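Heat from the Hundska sewer

The heat recovery station at Hundska has been feeding the Elberg district network since January. Divina Maglaya, its process engineer, describes the principle as plain. "Waste water reaches us warmer than the ground. We take part of that heat and send the water on."

Sewage is screened first, then passed through a plate exchanger to a closed loop serving the heat pumps.

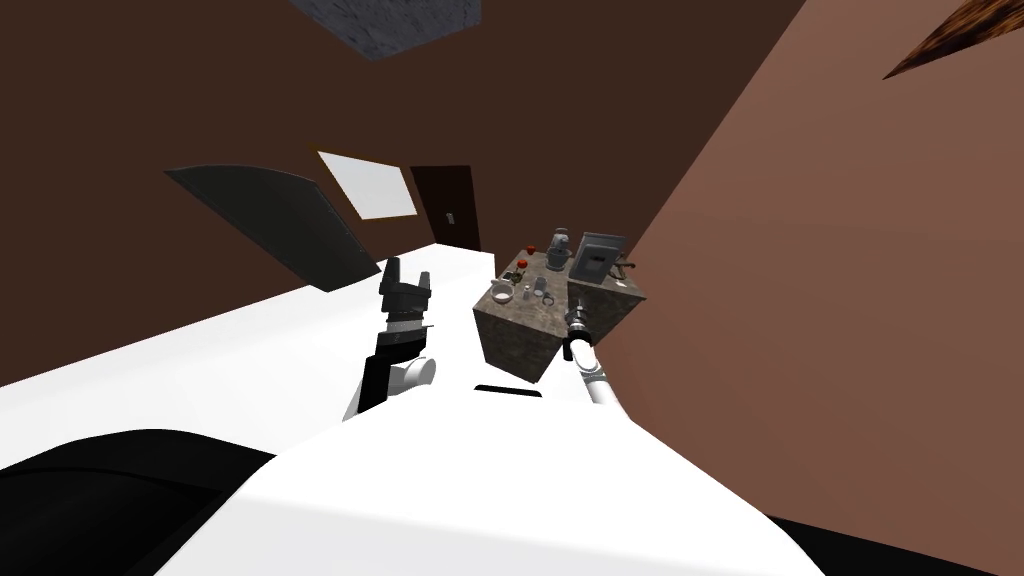
The screens took longest to get right. "Fat is the difficulty," Maglaya says. "A thin film on the plates and the transfer rate drops." The plates are now rinsed by reversing the flow – a method first tried at the smaller Jarnora plant.
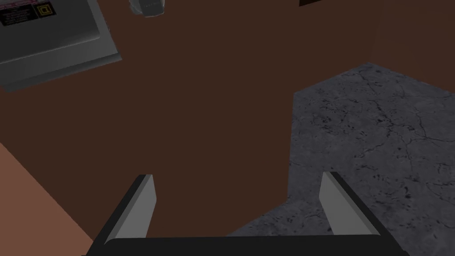
Arnel Cabrera would have preferred a wider plate gap from the outset, and says the pumping cost of the present one was underestimated. Maglaya accepts the point. The second exchanger has the wider gap.

The station supplies 2,977 flats. A further 841 in Rivera are to be joined when the main under the railway is finished. 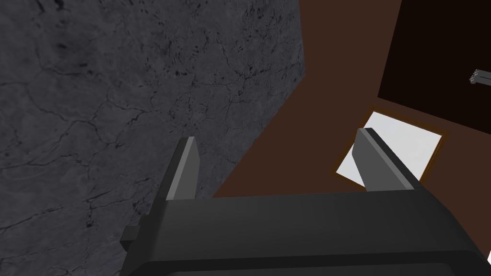 Supply temperature is held at 50 degrees, which suits the newer buildings. "Older radiators need more than that," she says, "so those blocks keep a gas boiler for cold spells."

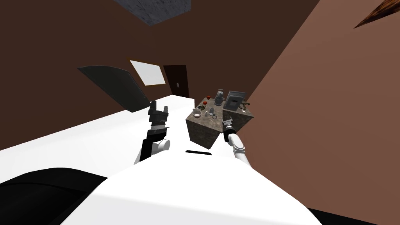
There are 399 flats in that group. Their boilers are metered separately, and the readings will decide which blocks get larger radiators first.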